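Research > Working papers > Homes and households

8 August 2026
By Vilém Hrubý and Libor Kopecký

14 shares | 3 comments

4. The table and what collects under it

I should say at the start of this section that I didn't set out to write about floors. The plan Libor and I agreed in March was to look at tabletops only: what gets put on them, how long it stays, and where it goes when somebody wants the table back. We had 131 households signed up through the Zelenák housing association, and each of them kept a diary for 10 days. That gave us 2,794 diary entries, and a good many of them turned out to be about bags.

People would write "table cleared" in the diary, and then two lines further down they'd mention moving something with their foot so they could sit down. I read past this for a week or so. Libor spotted it first, when he was typing up the entries from the Nolel flats, and he started putting a little "f" for floor in the margin. By the time he'd finished that batch the margin was mostly f's, and we had to go back and do the earlier ones again (sorry, Libor).

4.1 Clear tops

We called a top "clear" if it had no more than one thing on it. That's a generous rule and we argued over it. I wanted nothing at all, but Libor pointed out that most people leave one item out even when they think of the table as empty – a fruit bowl, a box, the thing they're going to deal with next. He was right, and our diary keepers agreed with him. One woman in Amau wrote that a table with nothing on it looked as if she was moving out.

Under this rule a single lidded tub or box counts as clear, and so does a tub that's been left lying any old how. What we didn't count was anything below the tabletop, and that's where the rule started to look a bit silly. Figure 1 is the arrangement I kept coming back to while we were rewriting it. By our first version of the coding sheet it would have gone down as a clear table and nothing more, and the bags wouldn't have got a mention. 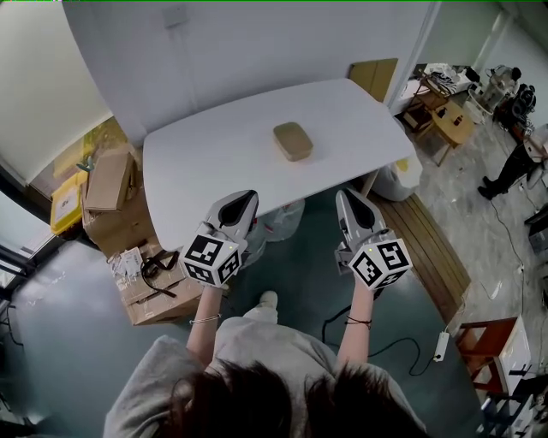

Figure 1. A clear top under our rule, with one tan-brown container on it. Two see-through plastic bags are under the table, and a bulky white bag stands on the floor at the right-hand end. A folded brown board leans against the wall behind.

4.2 Three places on the floor

So we changed the sheet. We now split the floor near a table into 3 places: under the top, at the ends, and against the wall behind. I'd like to say we got this from the literature, but we got it from reading diaries with a pot of tea.

Under the top is where people put things they mean to come back to soon. The diaries are full of phrases like "tucked it under for now". Plastic bags do very well here, partly because they squash down between the legs, and partly (I think) because you can stop seeing them quite quickly. See-through bags were a popular choice in Stisutum, where several people told us they liked being able to check what was inside without untying anything.

The ends are for bulk. If a bag was too big to go under, it went at the end of the table, nearly always the end further from the door. We asked people about this and mostly got a shrug. One man said it was the only bit of the room where he wouldn't trip over it in the dark, and that seems reasonable to me.

Against the wall is for flat things: boards, folded boxes, trays, the leaf of the table itself if it has one. These stayed put far longer than the bags did, and hardly anyone wrote them down unless we rang up and asked. I've got a folded box behind my own table that I noticed only while drafting this paragraph, and I've left it there.

4.3 What the diaries missed

There's a weakness in all this and I'd rather own up to it. People wrote down what they moved. If a bag sat under the table for the whole diary and was never touched, we may well not have it, so our figures for the floor are almost certainly too low. We did follow-up calls to patch the gap, but asking somebody "is there anything under your table?" makes them go and look, and then quite often they tidy it up while you're on the phone.

For the next round we're going to ask for a short floor entry every evening, whether anything has moved or not. Libor has drafted the form and it fits on half a page.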